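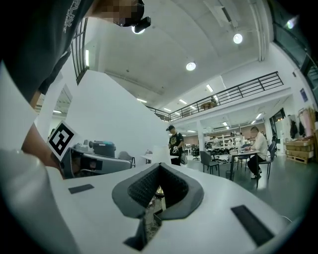 My mother-in-law rang again last Sunday to ask whether the robots can fold fitted sheets yet. She asks every few months, usually with a basket of them at her feet, and I always have to let her down gently. Not yet, Styliani. Maybe by next February, maybe never, and you're still quicker than anything I've met in this line of work.

What has changed is how people are going about it. When I started, Marius Onu and I would spend a whole week writing instructions for one movement, and then somebody would swap the mug for a slightly fatter mug and we'd be back to the beginning (I still have feelings about that mug!). Now a person picks up a hand-held gripper and does the chore themselves, over and over, and the machine is supposed to learn from the recordings. It's slow, fiddly work at ordinary tables, and your forearms know all about it by dinnertime.

Our towel set is up to 2,308 tries. Towels are going well, I'd say, as long as they're dry and square and nobody has tied one in a knot. Putting cups on a shelf is decent too. Sorting small parts into trays, the sort of job Anca Filip did for years on the floor at Truvham, is still miserable – she watched our best run take 30 minutes over one tray and kindly offered to finish it for us.

So would I let one loose in my own kitchen? With the tea towels, yes, and I'd sit there with a cuppa and watch. The good glasses can stay with me for now.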